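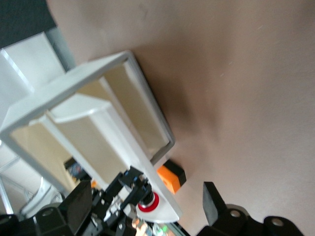

Cleaning a White Plastic Frame with Two Compartments

White plastic shows every mark, and the inside corners of a divided frame hold dust long after the outside has been wiped. These steps are for a rigid open frame with a thick rounded rim, a divider across the middle and a beige panel on each side of it. Allow 22 minutes, plus drying time.

What you need

A bowl of lukewarm water
Dish soap, 2 drops
Two soft cloths
A soft toothbrush
Cotton swabs

Steps

1. Clear the work surface and move small parts away from the rim. Blocks and caps left next to the frame get wet or roll off the table.

2. Dust with a dry cloth first. Start at the top of the rim and work down, then do the panels. Wiping wet over dust leaves gray streaks on the beige.

3. Mix the soap into the water and wring the cloth out until it no longer drips. Wipe the rim in long strokes.

4. Go over the divider. The rounded top edge is easy - the line where it meets the panels needs the toothbrush. Use short strokes along the joint and keep the bristles out of any gap.

5. Wipe each panel separately and rinse the cloth in between. A lamp held low to one side will show smears that overhead light hides.

6. Clean the curved base plate with a damp cloth. Do the red ring with a cotton swab, barely damp, and stay off the dark center. No water should reach the black fitting.

7. Dry everything with the second cloth, then leave the frame in the open for 8 hours before putting anything in it.

Stains that stay

Make a paste of baking soda and water, test it on a hidden spot, and leave it on the mark for 18 minutes. Wipe off and rinse. Do not use it on the beige panels, where it can dull the surface. Yellowing from sunlight will not come out this way.

Last updated 2026-03-11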